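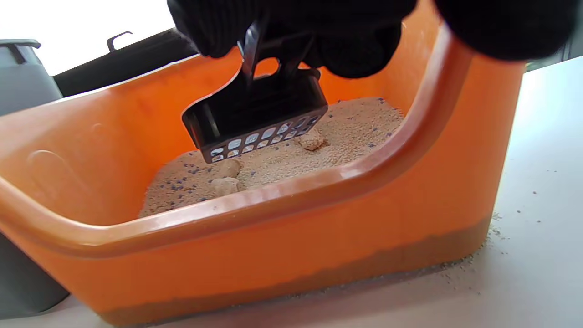 PETS & LAUNDRY ROOM

Scoop Smarter: Small Litter Box Habits I Swear By

Posted by Kinga Orbán | 9 comments

I love a slotted scoop. Such a plain little piece of plastic, and it does nearly all the work if you let it! Mine is black, which makes pale litter easy to spot in the slots, and I keep a pair of knit gloves on the same hook so I never have to go looking for them.

Tilt the scoop and come in low, right beside the clump. Slide under it, lift, and give it a gentle side-to-side shake over the box. Gentle is the word (a hard shake breaks crumbly clumps into bits, and then you're chasing crumbs all over the place). If two clumps are sitting close together, take the nearer one first.

Sandy litter drifts into heaps toward the back, so level it when you're done. The back of the scoop is great for this. Then top up from the bag. I stir in a small handful of scented granules too, but go easy, some cats turn up their noses.

And do try a bright box! We went with orange, and the shiny walls wipe clean in seconds with a damp cloth. Run it along the rounded rim as well, where dust likes to settle.

Gonçalo Frade wrote in to ask how often I empty the whole thing. Every other Nellach bag, so twice in August, with warm water and plain dish soap. Let it dry all the way before you refill it.

Filed under: Cats, Quick Cleanups
Next: Getting pet hair off the stairs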